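Speaker notes: Handwriting on a small board
Gorirdale Library, Sunday afternoon session, upstairs room

Opening

Hi everybody, thanks for coming in on a Sunday. Find a chair, grab a board from the stack, and don't write on it yet (I know, I know, it's tempting).

Say who I am, quickly. I've been teaching kids and a fair number of grown-ups to write by hand at the Orkstead evening school, and before that I ran the letter table at Lapointe. Most of what I'm going to say today I learned by watching people fight with a marker.

Show of hands: who still writes a shopping list on paper? Who can read it in the store? Wait for the laugh. If there isn't one, move on.

Why a board and not paper

A marker glides. A pencil drags a little, and that drag helps you slow down, so plenty of teachers want paper first. I used to be one of them! What changed my mind was the erasing. A kid who rubs out a letter on paper gets a gray hole and a bad mood. On a board they wipe it with a sleeve and have another go before they've had time to get upset.

Also you write bigger. Big letters use the whole arm, and the mistakes are big too, so we can talk about them from across the table.

Lay it flat. Please. I spent years propping boards up against books and they slide, every time, usually in the middle of an S. Flat on the table, cap back on the marker when you stop, marker back on the rail where you'll find it.

Pause here and let people set up. Check that the back row has markers that work. Spare box is under my chair, the Pledska ones, 10 in there.

One pair at a time

We do the capital and the small letter together, side by side, and nothing else on the board. People always want to do the whole alphabet in one go. I did too, when I started, and what I got was 26 rushed letters and a sore wrist.

Start with A, because everyone has an opinion about it. Put up the slide and give them a moment to look before I talk.

The capital: up the long slant, down the other side, then across. It can lean. I like it when it leans! On this one the right side comes down nearly straight while the left does all the slanting, and you still read it right away. The crossbar pokes out past the right stroke a bit as well. Leave it alone, that's just somebody's hand.

The small one: an oval, and then the tail. Ask the room which they'd fix first. Somebody will say the small a is too wide. It is wider than it is tall, sure, and it sits a touch lower than the capital. I'd work on where it sits and let the width sort itself out over a week or two. The flick at the end I would keep, it's reaching for the next letter already. 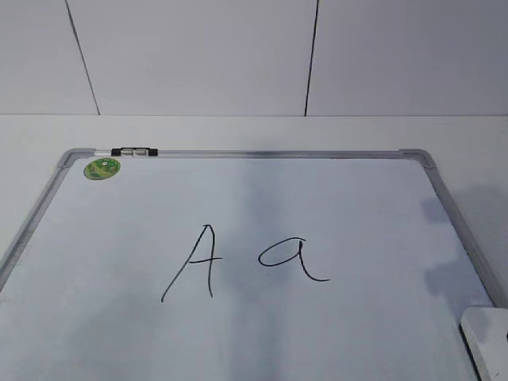

Try it yourselves

Capital and small a, once each. Then stop and look. Then wipe and do it again. Two rounds only, even if you want more.

Walk around. Don't correct anyone's grip unless they ask me to. If someone's left-handed, swap their seat so they aren't bumping elbows.

Things to say while walking:
Slower on the way down.
Where did your crossbar start?
Nice, now cap the marker.

Cleaning, because I always get asked

Gray smears build up in the middle, where everybody writes. A dry cloth moves them around more than it lifts them. A damp cloth and then a dry one is what I do at the end of the day, and I don't fuss over a bit of leftover haze. You can read a letter through it just fine.

Old marks that won't budge: write over them with a fresh marker and wipe right away. Do this one live if there's time, people love it.

Practice at home

Ten minutes after supper. Pick a pair, write it, wipe it, write it. I had a family who kept their board on the kitchen table and did a letter while the pasta boiled, and they got through the alphabet without ever calling it homework.

Handouts are by the door. I printed 200, so take one for your neighbor.

Questions

If they ask about joined-up writing: yes, later, and that little flick is where it begins.

If they ask about lined boards: fine, I own two, I hardly use them.

Boards back in the stack, please, faces up.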